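I've been meaning to write up the green cutting mat for months, partly as it keeps turning up in the background of my other reviews and a couple of you have asked what it is. So: it's the big self-healing one from Jellinton, the sort with a fine white grid printed all over it, and I've had mine long enough now to have proper opinions.

I bought it for paper. I was making a batch of cards and had finally wrecked the old mat I'd had since college, which had gone so bowed you could roll a pencil off it from any direction. The Jellinton one arrived flat, between two sheets of card, and I left it under a stack of cookery books overnight anyway out of habit. It smelled a bit rubbery for the first week. I stood it by the back door and forgot about it, and by the time I remembered, the smell had gone.

**The cutting bit**

It's very good! I use a Campbell craft knife with the snap-off blades, and a light pass closes up so well that I have to tilt the mat under the lamp to find where I've been. Heavier cuts do leave a line. I went through some thick greyboard in September, leaning on it far harder than I should have, and there's a groove about as long as my hand that's still there if you run a fingernail across it. It doesn't catch the blade though, so I've stopped minding.

The printing is where this one earns its money for me. You get the grid, obviously, but there are angle lines running across on the diagonal too, and then down in one corner a set of hexagons and triangles sitting inside each other. I thought those were pure decoration until I started cutting patchwork templates, and now I use them more than the ruler. If you do any English paper piecing you'll see the appeal straight away. My one grumble is that the lines are so fine that in the evening I struggle to pick out the one I want, and I end up counting across from the edge like a child doing sums.

**Everything else I use it for**

And this is the real reason I'm writing, as I think most people buy a mat like this, use it four times a year and keep it behind the wardrobe. Mine lives out. It goes under whatever I'm doing, pretty much, and play food and the pink bowl have spent as much time on it as paper has. 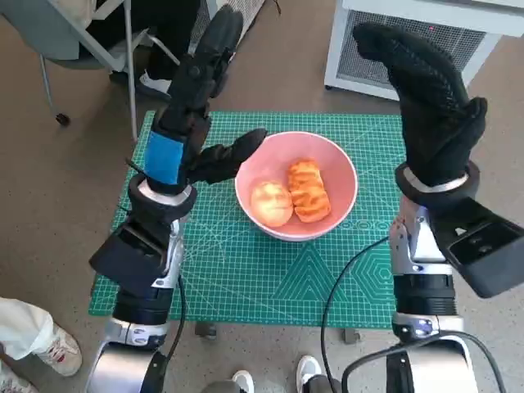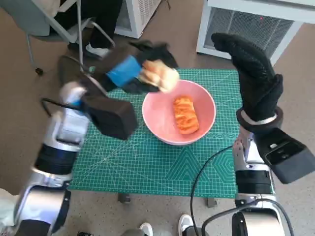

The thing I like for that sort of job is that it gives you an obvious patch to work in. Put a bowl in the middle and there's plenty of mat left all the way round, so bits that miss land on something you can pick up and shake off. Children seem to understand it as well - green bit is for the game, the rest of the floor isn't - and tidying up goes quicker as a result. I tried the same thing with a tea towel once and it was in a heap within a minute.

It grips nicely too. Mine has a slightly matt surface on both sides and doesn't skate about on a hard floor or on my table. On carpet it's less happy and will creep if you kneel on the edge. I wouldn't buy it for a carpeted room unless you've got a board to go underneath.

Cleaning is a damp cloth and a drop of washing-up liquid. Felt tip came off, biscuit came off, PVA peeled off in one very satisfying sheet. Biro didn't, or not completely. Please don't put anything hot on it. I rested a mug on mine and got a little raised ring which took a fortnight to settle, and I gather an iron would finish it off for good.

**The bowl, as someone's bound to ask**

Cernitia, the wide-rimmed one, in pink with a paler inside. It's a lovely thing and it'll take a knock, but it's heavier than it looks and I'd go for something lighter if your little ones are at the throwing stage. I got it at the market in Brustancombe and haven't seen that pink since.

**Would I buy the mat again?**

Yes, and I nearly have, twice. There's a smaller one I keep eyeing up for the kitchen table, although I suspect I'd only be annoyed at how little fits on it. I paid around £15 for the big one, and I've seen it go up and down a bit since, so it's worth waiting if you're not in a hurry.

What I'd change: bolder lines every so often on the grid, and a hole in the corner so it could hang on a nail. Storing it flat is a nuisance. Mine slides down the side of the bookcase, and if I leave it leaning for too long it starts to bend and has to go back under the cookery books for a night.

If you've got the grey version, do let me know in the comments whether the lines show up any better.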